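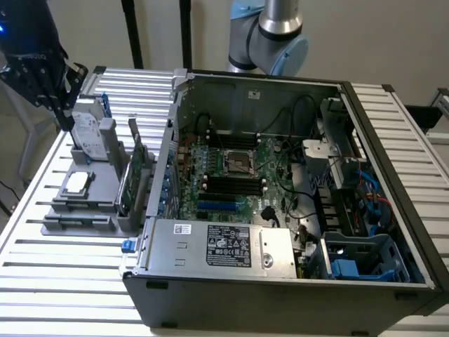

Dasell Bench Cell

Two arms, one slatted table and a parts tray, for shops that refit desktop computers and have run out of patience with screws.

It will do drives in caddies, expansion cards and, on a calm morning, processors. Allow 26 minutes for a full refit. Frøydis Ekström at our Sornport workshop does it in less, with a coffee -- we mention this so you needn't.

Reach: 85 cm
Tray: grey, slotted, included
Power lead: 30 cm longer than the old one

It won't dust, hoover or find the screw you dropped. Hire from 300 a week.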